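Section 4: Running the rack placement task in the simulator

Every team in the Skelness student league runs this task in simulation before it gets bench time. Read section 3 first if the Trolletti launcher is not installed yet. Changes since the January edition are marked in the parts list.

Before you start

Close any other program that uses the graphics card. Check that your team folder contains the file named task 11. If it is missing, copy it again from the club drive.

4.1 Load the room

1. Open Trolletti and choose Rooms, then Nygård.
2. Wait until the status line reads Ready. The first load is slow on the older laptops.
3. Choose Add task and select task 11. The arm, the rack and the triangular part load together.
4. Press Reset once. The arm moves to its start pose.

Note: Do not move the base block. The rack position is stored relative to it, and a shifted base makes every saved waypoint wrong.

4.2 Teach the approach

1. Set the speed slider to its lowest mark.
2. Jog the arm until the gripper is over the part, then close the gripper.
3. Save this as waypoint 1.
4. Raise the part clear of the surface and save waypoint 2.
5. Swing toward the rack and stop short of the posts. Save waypoint 3.
6. Switch to straight-line motion and move the part into the shelf opening in small steps. Save the last position as waypoint 4.

Caution: Leave joint motion off between waypoints 3 and 4. The wrist can swing into a post, and the simulator will stop the run with error 121.

4.3 Check and record

1. Press Reset, then play the waypoints in order.
2. Watch the run from at least two camera views – a gap that looks wide from one side may be very small from another.
3. Set the step limit to 2000 and the log interval to 200.
4. Play the run again with Record on.
5. Save the log under your team name and upload it to the Lotau page.

If the part slips out of the gripper, go back to waypoint 1 and close the gripper further before saving again. If the arm stops without an error, the step limit has been reached.
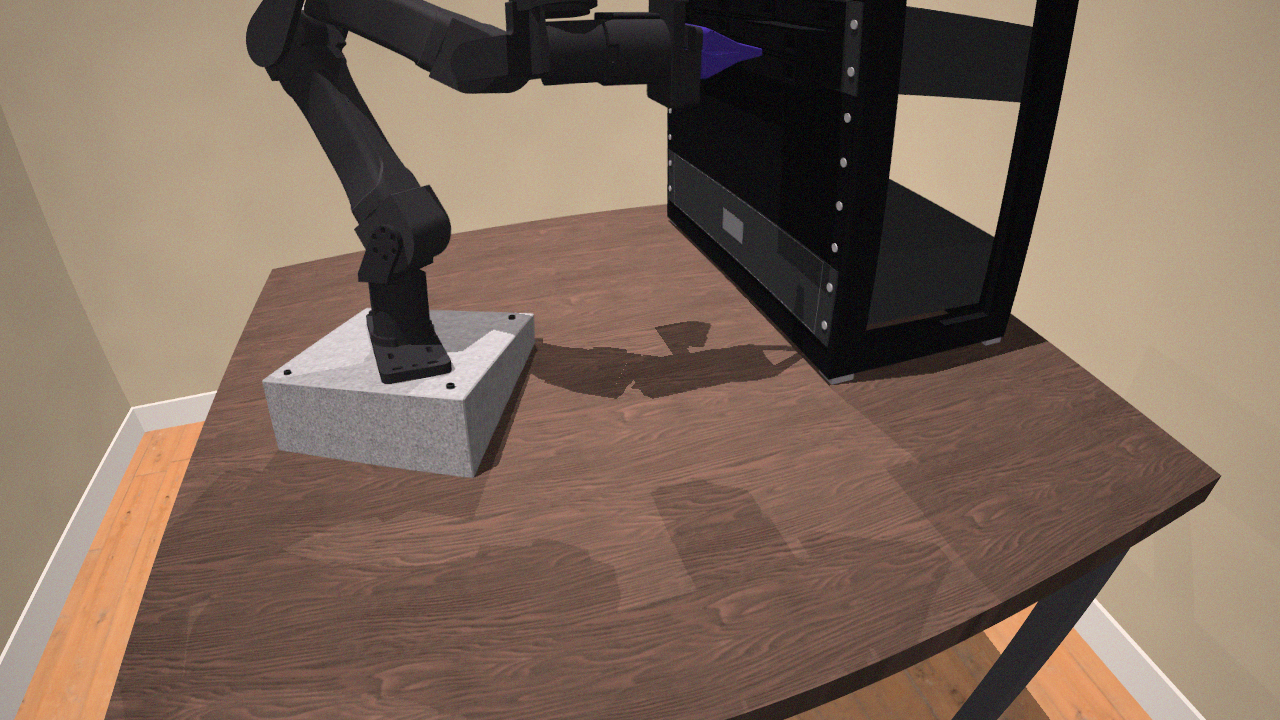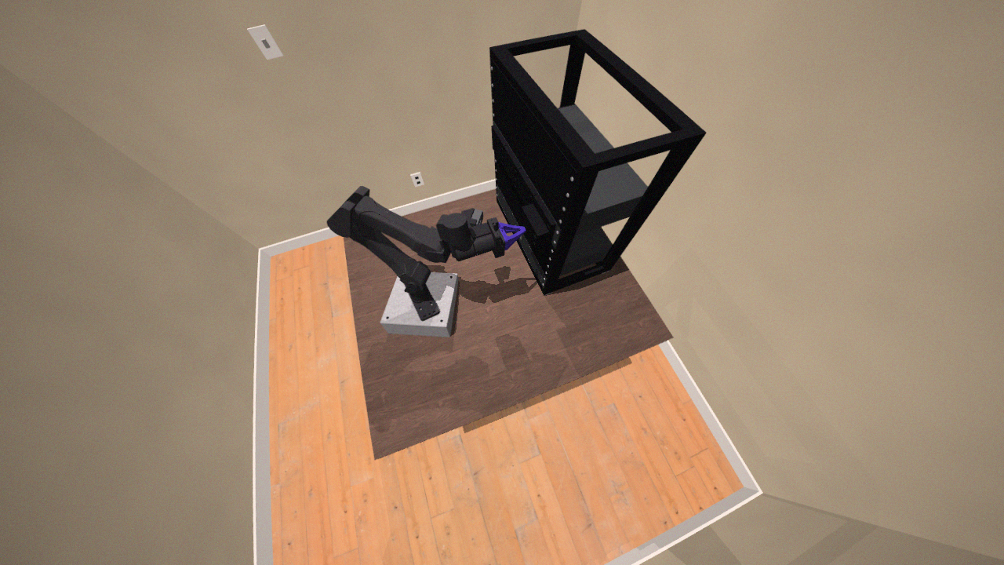
Figure 4. Arm, part and rack in the simulated room, two views.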